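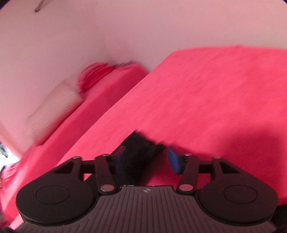
Merike Juška wrote back after reading my first draft of this section, and her note said the tracker loses its place the moment you push in fast over a plain sheet, so could I please put the speed advice before the calibration steps and leave the fancy stuff for later. Fair enough! She's right, and I've moved things around.

4.2 Getting Forkeck to track your gripper on bedding

Forkeck is the part of the Feka toolkit that works out where the gripper was at each moment of a clip. It needs corners and edges to hold on to. A one-color sheet against a bare wall gives it very little, and if you rush, the few edges you do have turn into streaks.

Note: Do the lens calibration in 4.1 first. If straight mattress edges still look bent in the corrected preview, go back and redo it.

1. Open the clip in Forkeck and choose Track > New pass.

2. Set the lens profile to Wide. I forget this one all the time – the default is Standard, and the path comes out looking like a noodle.

3. Draw a mask over the gripper: the handle, both rounded sides, the linkage and the finger pads. These stay put in the view while the room moves, and the tracker will happily decide you never went anywhere.

4. Open the fingers all the way and check that the mask still covers them, then do the same with them closed.

5. Set Minimum features to 75. On a patterned quilt I go up to 106, but a plain sheet won't get there.

6. Turn on Blur skip and set it to 3. Forkeck will then drop up to three smeared frames in a row and fill the gap from the motion sensor.

7. Press Run and watch the path preview. You want one smooth line toward the bed.

Caution: Don't raise Blur skip past 8. The path will still look lovely and smooth, but the grasp point can land well off the cloth.

If the path jumps

Slow down for the last stretch before the grasp and record again. Keep something with hard edges in view too, like a pillow corner or the line where the mattress meets the wall. Amra Vasić uses a second pass run backward from the grasp (Track > Reverse) and keeps whichever has the lower error, and I've started doing that as well.

Note: Dark cloth, such as a black sock, can get picked up by the automatic mask because the gripper is black too. Switch to Manual mask and trim around the fingers by hand.

Once the path looks good, save it and go on to 4.3, Marking the grasp.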